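Trorkley open afternoon: hand-held demonstration at Sondar

Sondar opens its Trorkley site to visitors twice a year. I went to the August one, which had 30 places and ran from two until five. The building is on the Setdale road, with parking behind it. Sign-in took longer than it should have, as the badge printer was out of labels.

The first hour covered remote control. An operator sits at a pair of small leader arms and the larger arms copy the joint angles. Delay on the local network was quoted as 106 milliseconds from hand to arm, camera included, which I thought high. The operator agreed. She said the delay matters less for lifting than for letting go, where people tend to open too late and drag the item. The arms have no force feedback, so grip is judged by eye from the wrist view.

The second hour covered teaching by hand, without an arm at all. The demonstrator holds a gripper of the same shape as the robot's and does the job directly. The camera on the gripper records the view, and position is worked out afterwards from that video. The patterned sheet under the items helps here, since plain bedding gives the tracking very little to hold on to. The task is sorting small household goods with two grippers, one in each hand.

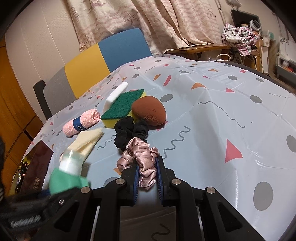
Satin scrunchie between the pads.
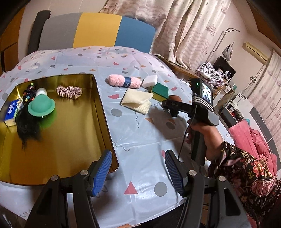

Soft goods are the hard part of the set. A sponge springs back to much the same shape each time, while a hair tie or a folded cloth never presents itself twice in the same way. Sondar's answer is volume. The current set stands at 1,573 demonstrations, of which more than 700 involve fabric of some kind. Items are moved between runs according to a printed card, and the demonstrator is asked not to tidy them first.

Rejected runs are kept in a separate folder with a reason code. The commonest code is fast hand movement, which blurs the view and loses the position. Next is the second gripper blocking the first one's camera. New demonstrators are told to slow down near the item and pause briefly before closing. I tried it and found the pause hard to remember after the first few goes. The trigger is also stiffer than I expected, and my forefinger was sore by the end.

The replay step uses a method Sondar calls Hájek, which cuts each run into reach, close, carry and release. We saw the software but no replay on a live arm, as the cell was down for a cable change. Questions about success rates were put off until the next open afternoon.

Tea was in the upstairs room. Visitors coming by bus should note that the last one back to Setdale leaves at 5.20.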